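Tenedura Project
Minutes of the gripper and camera comparison meeting, October

Start: 10:00 a.m.
Chair: Eluned James
Present: hardware, data and controls groups. Godov joined by phone for items 3 and 4.

1. Minutes of the previous meeting

Approved with one correction. The finger pads listed under item 5 as "smooth" should read "ribbed." The spare set in the drawer is smooth and has not been used in any session.

2. Status of the comparison

Two hand-held grippers are being compared for the cloth-folding and small-object tasks: the Jutomano two-finger tool and the older parallel-jaw tool built in house. Both carry the same camera on the same bracket. The data group has logged 3279 episodes in total since the comparison began. Of these, 238 were rejected at review. The most common reason for rejection was loss of position tracking, followed by late start of recording. Dropped objects are not a reason for rejection and are kept with a failure tag.

The chair asked whether the rejected episodes were spread evenly over both tools. The data group answered that they were not. More came from the parallel-jaw tool, but that tool was also used first, when operators were still learning the procedure. The two causes can't be separated with the present log. Operator and session order will be added to the log sheet.

3. Grip on cloth

The Jutomano tool closes on a single layer of cotton more reliably than the parallel-jaw tool. With two or more layers there is no clear difference. The hardware group believes the angle of the pads matters more than the pad surface, but this has not been tested separately. Godov pointed out that the pads on the Jutomano tool tilt toward each other when open and that the contact point therefore moves as the jaws close. The controls group has been treating the contact point as fixed. This adds an error to the grasp position, largest on thick folds.

Agreed: the controls group will replace the fixed contact point with a lookup based on jaw opening. The hardware group will supply the linkage dimensions. Measurements are to be taken from the assembled tool and checked against the drawing, which is one revision behind.

Hem tasks were discussed briefly. Operators have been starting from whichever edge is nearest. James asked for a fixed rule. After some discussion it was left to the operator, provided the starting edge is entered in the notes field.

4. Linkage play

Play at the pivot screws was reported on one of the Jutomano tools. The operator noticed it as a delay between trigger and jaw movement. The screws had been tightened by hand with no set torque. Godov recommended thread locker and a check after every 100 closing cycles until the rate of loosening is known. Accepted for both Jutomano tools. The parallel-jaw tool has no equivalent joint and is exempt.

The controls group asked that any retightening be followed by a new jaw calibration. Episodes recorded between a retightening and the next calibration will be held out of the training set.

5. Camera exposure and background

The data group reviewed sessions recorded at the window table. With auto exposure on, the pane goes to full white while the pads remain dark, and pad edges become hard to separate from dark cloth. Fixed exposure set for the tabletop gives better pad edges but loses most of the view outside. The view outside is not needed for grasping. It is, however, used by the tracking software when the table itself has few features.

A lamp at the left of the table adds warm light on one side only. The controls group saw no effect on tracking. The data group reported that color-based cloth segmentation changes across the same garment when part of it is lit by the lamp and part by daylight. No change to the lamp position for now. Sessions will be tagged "lamp on" or "lamp off." 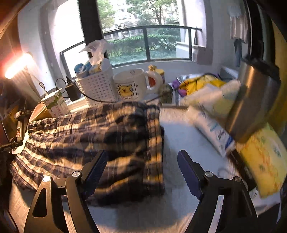

Fig. 1. Window table, jaws open, folded plaid garment at left and center. Lamp at far left.

Clutter at the back of the table was raised as a separate point. James prefers it kept, as the trained policy will have to work on household tables. The hardware group objected to cables on the work surface, which can catch on the linkage. Decision: household items stay in place. Cables may remain behind the cloth but must be kept clear of the closing path. Operators are to move them before recording and leave them alone during it.

Motion blur was noted toward the right side of the view in several sessions. Shutter time will be shortened by one step and gain raised to match. If noise on dark cloth is too high, the old setting will be restored.

6. Controller firmware

The new firmware was loaded on one Jutomano tool only. Trigger response is more even, but the jaw opening value is now reported in different units. The conversion was missed in the first session after the update, and the files have been corrected. The second tool stays on the old version until the lookup in item 3 is finished.

7. Actions

Hardware: linkage dimensions to controls; thread locker on both Jutomano tools.
Controls: contact point lookup; written note on the unit change.
Data: operator and session order on log sheet; lamp tag; test of shorter shutter time.
James: decide whether the parallel-jaw tool continues past the next review.

8. Other business

The smooth pads will be fitted for one short session so that pad surface can be compared at the same angle. Hardware to choose the cloth. The request for a third camera bracket was deferred.

Meeting closed at 11:25 a.m.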